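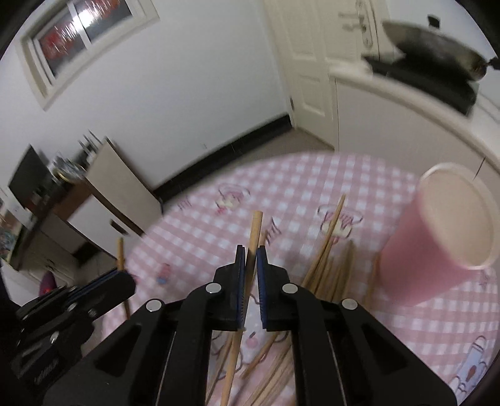 Release 22, page 1

Fenddale Touch Rugby Fixture and Attendance Records

README and data card

Summary

The Fenddale Touch Rugby records are a set of plain tables covering informal and league touch rugby played on the public fields at Fenddale. The tables list scheduled games, whether each game went ahead, how many players signed in, and which field was used. The set is maintained by the Samarakoon Recreation Archive and is offered free of charge to clubs, parks departments, students and anyone else with an interest in amateur sport.

Release 22 replaces all earlier releases. Users who hold an older copy should discard it, as field names were changed in this release and the two versions will not join correctly.

Contents

games.csv - one row per scheduled game, 2924 rows
signin.csv - one row per game with a head count at kickoff and at halftime
fields.csv - one row per playing field, with surface type and lighting
cancel.csv - one row per canceled game, 463 rows, with a reason code
notes.txt - remarks from game organizers, lightly edited for spelling

Every game has a game number, which is the same in all tables. Game numbers are never reused. A game that was moved to another day keeps its original number, and the column "moved" is set to Y.

How the records were gathered

Organizers filled in a short paper form at the field and handed it in at the Zusov clubhouse before the end of the week. Forms were typed into the tables by archive staff and checked against the posted schedule. Where the form and the schedule disagreed on the starting time, the form was followed. Where they disagreed on the field, the entry was marked "unclear" and left for the user to settle.

Games arranged by message on the day of play are included only if a form was later received. Pickup games are therefore less fully covered than league games, above all in the winter months.

Reason codes for canceled games

W - weather, including lightning within the park limit
F - field closed by the parks department
N - too few players
E - equipment not available (cones, bibs or ball)
X - no reason given

Only one code is allowed per game. When an organizer gave two reasons, the first one written on the form was used. Code E was added in Release 19, and older games of this kind appear under X.

Known problems

Head counts at halftime are missing for 502 games. Most of these were played on the Jidemau fields, where the form in use at the time had no space for the figure. The blanks have been left as blanks and should not be read as zero.

Starting times before the December form change were rounded to the nearest half hour. Later times are given as written.

Field 4 was split into 4A and 4B during the period covered. Games played before the split are listed under 4 and cannot be assigned to either half.

The word "mixed" in the division column was used by some organizers for any game without a fixed team list. It should be treated with care.

Privacy

No player is named in any table. Organizer names have been removed from notes.txt, along with phone numbers and home addresses. Remarks about injuries were taken out in full. Any personal detail that remains should be reported to the archive, and the file will be corrected and posted again.

Suitable uses

The tables may be used for planning field time, for studying turnout by season or weekday, and for class exercises. They should not be used to rank teams. Scores were not collected, and attendance is a poor guide to the strength of a side.

Terms

The records may be copied, changed and passed on, provided the Samarakoon Recreation Archive is credited and the release number is given. Altered copies must be clearly marked as such.

Corrections

Corrections are accepted in writing at the Zusov clubhouse desk, Tuesday evenings from 6:00 to 8:00. Please give the game number, the table name and the corrected value. Accepted changes appear in the next release - they are not made to files already posted.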